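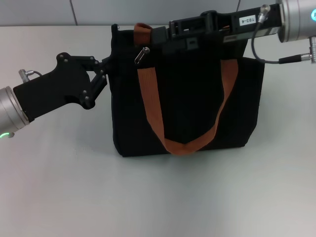 Can a robot pack your school bag? The kids in the Otus robot club want to find out! They meet after school with their coach, Veronika Somogyi, and their big project has a name: Bomine. The goal is to teach two robot arms to handle a bag together. You already know how tricky bags can be. A box keeps its shape, but a soft black tote like this one sags and wrinkles, and its orange strap can hang down in a big loop. One gripper presses on the side while the other clamps the top edge.

Try it yourself. Put on thick mittens, pick up a cloth bag, and hold it open. Hard, right? Now do it with your eyes closed! A robot has the same kind of trouble until somebody tells it where the bag is and how tightly to squeeze.

So who tells it? The kids do! They write a program, which is a list of steps for the arms to follow. Move left. Stop. Close the fingers. Lift. If one step is wrong, the bag can slip or flop over, and then it's time to hunt for the mistake. Programmers call a mistake a bug (no legs, though).

Kipchumba Nyamweya is 12 and he loves the bug hunts best. "You change one tiny number and the arm does something totally different," he says.

The club has 15 members, and they take turns. Some write steps, some watch the arms, and some draw pictures of each move on paper first, so everyone can see the plan.

The next club year starts in September, and you don't need to know any programming to join. You do need to be patient with bags!

Words to know
Gripper: the part of a robot that holds things, like your hand
Program: a list of steps for a machine
Bug: a mistake in a program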